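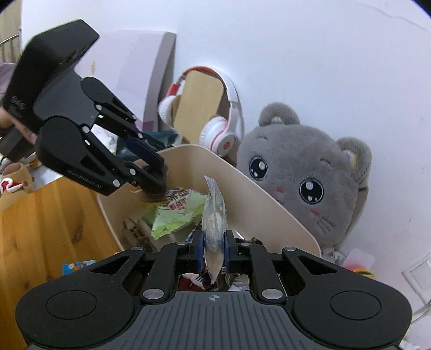
What do you do with the small stuff that doesn't belong anywhere?

Give it one bin, with a rim low enough to see over, and empty that bin once a month. I've tried drawers and I've tried little labeled boxes, and the one bin is the only thing I've kept up for longer than a season.

I should back up a little. When we moved into the Vurcombe apartment I had big plans for the shelf along the white wall. There was going to be a plant, and a stack of good books, and maybe a lamp with a linen shade. What I have is a gray plush cat with enormous sparkly eyes, a pair of white and red headphones on the wall, and a cream-colored bin full of snack bags and odds and ends. I'm fonder of it than I ever would have been of the lamp!

The cat came first. My friend Hülya Aydoğan gave it to me when I started working evenings, and it has pink cheeks and little hearts in its eyes and a look of total devotion that I find very hard to walk past. It sits behind the bin with its back to the wall, and I've never been able to bring myself to move it, so everything else on that side of the room has had to be arranged to suit the cat.

The bin I bought in September, at the Sirkley housewares place by the bus station, the one with the creaky door. I wanted it for three reasons that I can still remember: the walls curve, so crumbs don't get stuck in corners the way they do in a square box; there's an oval handle hole in the side; and the color goes with everything, even with lavender and purple, and we have rather a lot of both. I had 13 dollars in my coat pocket and came home with change.

For the first few weeks it was strictly for snacks. Then a pen box went in, and a packet of something I meant to return, and then (you know how it goes) it was where the whole household put whatever it had in its hand. Jabari, my husband, once told me over dinner that he'd read a blog post by a man who owned 200 things in total and had written every one of them down. I went and looked at our shelf and decided that we would not be doing that.

So now I do a monthly sort, usually at nine in the evening with tea. Everything comes up out of the bin one piece at a time. Wrappers go straight in the trash. Snacks with something left in them get a clip, or get eaten on the spot, and I'm not going to pretend it's usually the clip. Stationery goes to the desk. Anything still sealed can go back in, standing up against the side so I can read the label without digging.

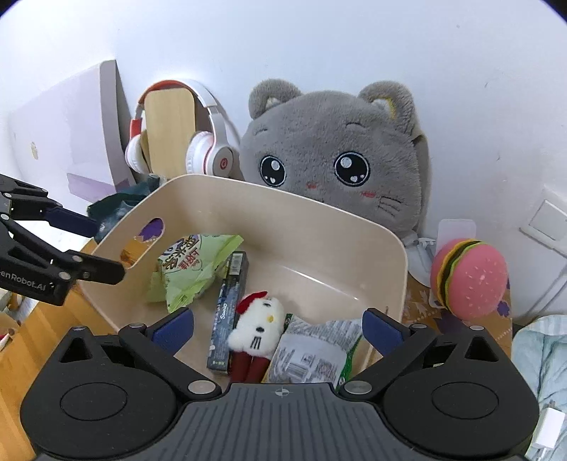
Hello Kitty and the Sanrio box, sharing the bin with a green snack bag.

The Hello Kitty is a problem, I admit. By my own rules a plush has no business in there, and every month I take her out and set her next to the cat, and she looks so small beside that big round head that I put her back again. She has a red bow and dangly dark red legs, and she leans very nicely.

Jabari thinks we should get a second bin, one for food and one for everything else. I can see the sense in it, but I know us, and we'd have two mixed bins by the end of the month. If any of you have made the two-bin thing work, please tell me how in the comments. I'd also love to hear what you use for clips, as mine keep wandering off to the kitchen.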